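Forschungsgruppe Dafis
Greifen nachgiebiger Objekte: Ergebnisse der Messreihe vom Juni

1/6
Die Forschungsgruppe Dafis hat die Auswertung ihrer jüngsten Messreihe abgeschlossen. Untersucht wurde, ob ein Roboterarm mit Zweifingergreifer gebündelte, nachgiebige Objekte allein aus Demonstrationen zu handhaben lernt. Das Verfahren trägt den Namen Undness.

2/6
Die Aufgabe besteht aus dem Aufnehmen eines Straußes roter Tulpen und dem Einstellen in eine Vase. Als kritisch gilt die Annäherung: Die geöffneten Finger müssen die Stiele umschließen, bevor der Greifer zufährt.

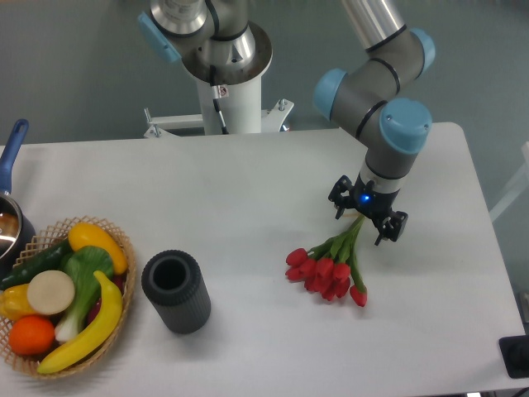 Trainiert wurde mit 400 Demonstrationen, die am Standort Natwood per Fernsteuerung aufgezeichnet wurden. Eine Modellierung der einzelnen Stiele findet nicht statt.

3/6
Undness sagt jeweils einen Abschnitt von 16 Bewegungsschritten voraus und verwirft dessen zweite Hälfte, sobald neue Kameradaten vorliegen. Die Vergleichsmethode führt jeden Abschnitt vollständig aus.

4/6
In 56 Versuchen je Methode lag die Zahl der Fehlgriffe bei Undness um 11 niedriger. Als Fehlgriff zählt auch ein Strauß, aus dem beim Anheben einzelne Blumen rutschen. Gewertet wird, sobald das Bündel an den Stielen gefasst ist und über der Tischfläche hängt - unabhängig vom späteren Einstellen.

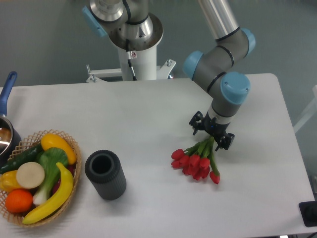

5/6
Einschränkungen: Die Lage der Vase wurde nur geringfügig verändert. Aussagen über andere Gefäßformen lassen sich daraus nicht ableiten. Das Einstellen selbst wird gesondert ausgewertet.

6/6
Der Bericht wird gemeinsam mit dem Projektpartner Lorkonex veröffentlicht. Versuchsprotokolle und Trainingskonfiguration stellt die Gruppe auf Anfrage bereit.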